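Tanoli Bin Picking: FAQ
2 min read
Last updated: April

Does it really learn to pick by itself?
It learns where to grasp from 2000 logged attempts. People chose the parts, the bin and what counted as a success. I'd call that "partly."

Is 74 percent good?
Depends on the pile. Illia Prokopenko reran it with denser clutter and got a lower score — the paper leaves that out.

Would it work in my plant?
I wouldn't assume so. Two bins were tested, both in one lab.

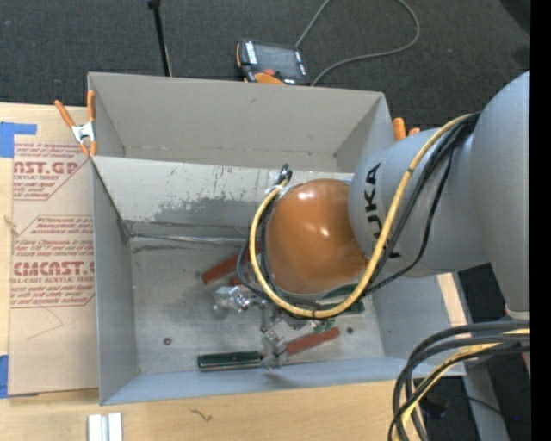

The KUKA arm over the front compartment, red and green bars below.

Is the code public?
Not yet. Ask again after review.

2 comments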